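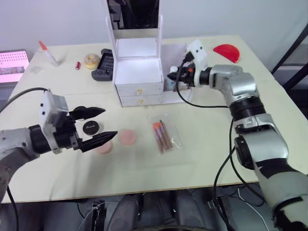 Station check for the Skikton arm, student project Gever, 2 November 2020. Checked by Trinity Dvorak before the vanity sorting task. Both arms were powered and reached the table. The cable looped on the tabletop by the right gripper needs a clip before anyone runs at full speed.

**Table and arms**

- [x] E-stop tested, 3 presses
- [x] Arm bases tight
- [ ] Cable clips fitted. Ask for 2 from the Greco kit.
- [x] Gripper fingers. Knurling is fine, with a pale worn patch near the top of the right one. OK to use, look again in February.

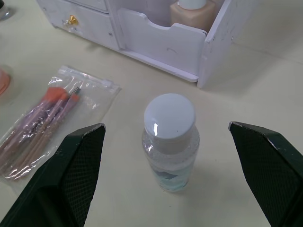
- [x] Bottle caps on before any grip
- [x] Speed limit set in Ellance, profile 8

**Layout**

Sponges and jars go on the front panel, bottles in the side compartment. Close the drawer before homing the arms.
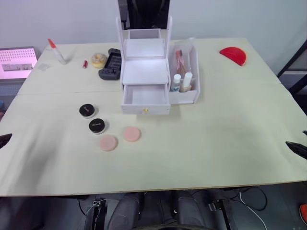
*Drawer partly open, jars and sponges on the front panel. Log entry 1042.*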